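The Cult of the Tidy Computer

Every few months I read another piece telling me that the desktop tower is finished, and a week later another one telling me that it's back, only now it has a glass side and lights in the fans. I don't believe either story. What I do believe is that people who should know better have started judging computers the way they judge kitchens in real estate listings, and that a whole small industry is glad to help them do it.

I run the repair bench of a two-room shop. We see old office machines mostly, the kind that get bought by the pallet, used until the lease runs out, and then sold to families and small firms who want something that opens a spreadsheet. They are heavy, they are gray on the inside, and they were never meant to be looked at. I have a soft spot for them, and I'll admit that up front so you can discount what follows as you see fit.

What set me off this time was a sales sheet from an outfit called Prilto, which offers "interior refresh" for used desktops. For 53 dollars they will take your ordinary office tower, rearrange the cables, replace some of them with sleeved ones, dust the thing, and send it back. They claim better airflow, longer life and easier service. They show two drawings, a before with cables going everywhere and an after with cables going nowhere at all, as if the electricity now arrived by prayer. 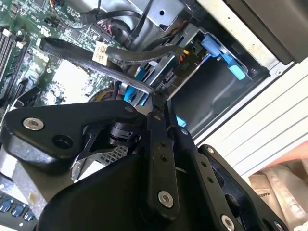
My trouble with the sales sheet is the word "clutter." Prilto uses it for anything that crosses open space inside a case, and anybody who has worked on these machines will see the problem. Take a flat black SATA cable that loops over the green motherboard on its way down to the drive bay, with a thicker round one curving off to the side and a paper label wrapped around another. By the standards of the brochure, that's a mess. To me it's slack, and slack is what lets you pull a part forward without unplugging three others first. The paper label is worth more to a technician than any amount of braided sleeving. It doesn't photograph well, I grant you.

I've had machines come in after a refresh, and I'd say the results are mixed. Some were fine. One had its drive cable pulled so flat against the metal that I had to cut two ties before I could get the connector off, and the connector was what the customer had come in about. Another had the front panel wires bundled so neatly that I couldn't tell which was which until I had undone the whole bundle. I did it up again worse than before, and I feel no guilt about it.

Then there's airflow. The claim gets repeated so often that I think most people take it as settled. I have asked several of these companies for numbers. Sarkine, which sells a cable kit for office towers, sent me a chart with no scale on one side. Prilto sent me a link back to the same sales sheet. I'm not saying a wad of cable jammed against a fan does no harm. Of course it does, and so does a carpet of dust, and I would tell anyone to clear out both. I'm saying that a few thin wires in a big steel box full of air are a long way down the list of things that kill a computer. Drives wear out. Power supplies get old. People put the tower on the floor next to the radiator and the dog sleeps against it.

The last claim is easier service, and here I get properly annoyed, because the old office machines already had it. Somebody in an engineering department years ago sat down and thought about who would have to open the thing. You lay it on its side, take the panel off, and the parts are facing you. The colored bits are usually the bits you're meant to touch. Drives sit in carriers you can slide out. There is a kind of courtesy in that design which I don't see in the fashionable cases, where the power supply is hidden under a shroud and the drives are behind a tray and you need to take off both side panels and one of your fingernails to reach anything.
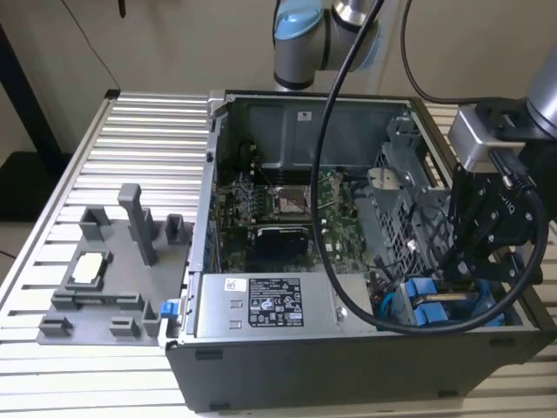
I'm told this is nostalgia. Maybe a little of it is. The old towers have plenty wrong with them, and I won't pretend otherwise. The sheet metal has edges that will open your knuckles. Some makers used power connectors that fit nothing else on earth, so a dead supply means hunting for the same model secondhand. The drive cages get in the way of the graphics card you wanted to add. And a fair number of them are so slow by now that keeping them going is a kindness to the machine and not to the person using it. When a customer asks me to put money into one of those, I tell them to keep it in their pocket.

But most of what crosses my bench isn't at that point. It needs a new drive, or more memory, or a good blowing out in the yard, and then it'll do another few years under a desk where no one will ever look inside it. That last part matters. The Prilto customer pays for an interior and then closes a steel door on it. If you have a window in your case and you like what you see through it, fine, that's a hobby and I have worse ones. I once spent 293 dollars on a mechanical keyboard. I just don't tell people it makes the letters last longer.

A reader wrote to me in May, after an earlier column, to say that a clean interior shows the owner cares. I've thought about that letter more than it probably deserves. I've seen spotless machines with no backup of anything, ever, and I've seen filthy ones whose owners had copies of everything in two places. If I had to pick which of those owners cared, I wouldn't be looking at the cables.

So keep your 53 dollars, or put it toward a second drive to copy your files onto. If you must do something to the inside, lay the tower down on a table with decent light, take the panel off, get the dust out and see that nothing is touching a fan. Read the labels while you're in there. Then put the panel back on and leave the slack alone, and if Prilto ever sends me a chart with a scale on both sides I'll print it in this space.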